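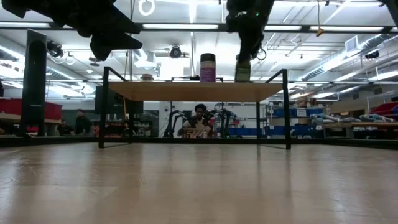

A small wooden table with black metal legs, and a green bottle standing on it.

Home | Money | Houses | Space | Animals | Ask Us
Print this page | E-mail this page

What Is a Mortgage, and Why Do Grown-Ups Sigh When They Say It?

Last updated: 10/10/2018

Say you want to buy a comic book. It costs four dollars and you have four dollars. You hand over the money, you get the comic, and everybody goes home.

Buying a house is the same, except that you don't have the money. Hardly anyone does. Houses cost more than nearly anything else a family will ever buy, and if people had to save up all of it first, most of them would get the keys around the time they needed help climbing the front steps.

So they borrow. A loan used to buy a house is called a mortgage. You say it MOR-gij. There is a T in the middle that does no work at all and gets paid the same as the other letters.

Where the word comes from

It comes from old French, and it means "dead pledge." A pledge is a promise. The promise "dies" when the loan is all paid back, or when the borrower stops paying and loses the property. People have been signing these for hundreds of years, and somehow the name has never put them off.

How it works

Let's use a pretend town called Moura, where the houses are very small and the prices are very kind. A dragon named Plovo would like to buy a cave there. The cave costs 600 gold coins. Plovo has been saving for ages (dragons are good at this) and has 162.

Plovo goes to the Bank of Bestlow. The bank asks a great many questions. How much do you earn? Do you pay people back? Have you set fire to any other caves? A real bank asks questions like these too, though it is more interested in paychecks and bills.

If the bank likes the answers, it lends Plovo the missing 438 coins. Plovo adds the 162 saved coins, and together they make 600. The seller gets paid, and Plovo moves in.

The part Plovo paid out of the piggy bank is called the down payment. You pay it at the beginning. It shows the bank that you are serious, and it also means you have to borrow less, and borrowing less is a good thing for a reason we are coming to now.

The reason: interest

Banks don't lend money to be nice. They have a sign in the lobby that says they care about you, and perhaps they do, but they would also like to be paid.

What they charge is called interest. Think of it as rent on money. If you rent skates at the rink, you give back the skates and you also pay for having used them. With a mortgage, you give back the money and you pay for having used it. The longer you keep it, the more you pay. Some families keep it for thirty years, so by the end they may have handed over far more than the price on the For Sale sign.

This is usually where the sighing comes in.

Paying it back

A mortgage gets paid in small pieces, one every month. Well, they are small compared to a house. Compared to a comic book they are gigantic.

Each payment has two parts in it. One part pays the interest. The other part pays back some of the money that was borrowed, which bankers call the principal. It has nothing to do with the principal at your school, although both of them expect to hear from you if you don't show up.

In the early years, most of the payment often goes to interest, and the loan shrinks about as fast as a glacier. Later on it speeds up. Let's check on Plovo after a while. The dragon started out owing 438 coins of principal and now owes 185. Every month, a little more of the cave has been paid for. Grown-ups call the part of a home's value that you don't owe to a lender "equity," and they get quite cheerful talking about it, often at parties, where you may want to go and find the chips.

What if you can't pay?

Sometimes a person loses a job or gets sick, and the payments become too hard to make. The first thing to do is call the bank, and sometimes the bank will agree to a new plan.

If the payments stop and no plan can be worked out, the bank can take the house and sell it to get its money back. This is called foreclosure. It is a sad thing when it happens, and it can happen to people who were careful. It also doesn't happen because somebody missed a payment on a bad afternoon. It takes time, there are rules about it, and there are people whose job is to help families find another way.

If you hear adults talking about this at home, it's fine to ask them what's going on. They may be glad you did.

Is renting silly, then?

No. When you rent, you pay the owner to live there, and when the water heater explodes in August it is the owner's problem. When you own the place, you are the owner. Plovo found this out when the cave roof began to leak. The dragon phoned the Bank of Bestlow to complain, and the bank was very polite and said it sounded wet.

Some people rent for a few years, and some rent all their lives and like it that way.

Words to keep

Mortgage: a loan for buying a home.
Down payment: the part you pay yourself at the start.
Interest: what the bank charges for lending you money.
Principal: the money you borrowed.
Equity: what the home is worth, minus what you still owe on it.
Foreclosure: when the lender takes the home because the loan isn't being paid.

Try it yourself

Borrow 19 pennies from a grown-up. Agree to pay back two pennies a day, plus one extra penny each day as interest. Keep a chart on the fridge. See how many pennies you have paid by the time you are done, and whether you sigh.

Print this page | E-mail this page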